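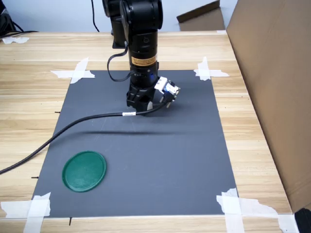 Posted by the Isstead Robotics Club

Arm project: frequently asked questions

What is the arm project?
Members teach one robot arm to pick up small objects from a mat and put them down at a marked point. It runs for 14 weeks and ends with the Avberg student round in June.

Do I need to know how to code?
No. Newcomers start by driving the arm by hand. Code comes in at week 4.

Why is the mat taped down?
The object positions are measured from its corners. If the mat shifts, earlier recordings no longer match. If a corner lifts, stop and report it before you re-tape.

Which objects are used?
Light ones with a clear edge. Lids and connector housings are both on the list – a lid is harder, as it lies flat and gives the fingers little to hold.

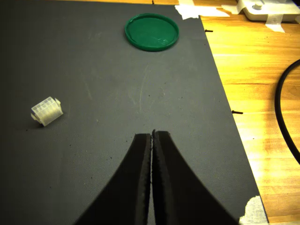 Green lid and connector housing on the mat, gripper nearly closed.

How many recordings do we have?
2,378 in the Cai folder, as of 6/25/23. Of these, 94 still need labels.

Can I move the cables?
Not while the arm is powered. Ask a session lead first.

Is there a fee?
No. Bring your own laptop.

Comments (3)

lowgear: Does the week 4 code run on an old laptop?

Isstead Robotics Club: Yes, the heavy work is done on the club machine.

pip_t: The link to the Aluvura setup notes is dead – could you repost it?

This site uses cookies to remember your settings. Accept | Decline

© Isstead Robotics Club | Contact | Back to top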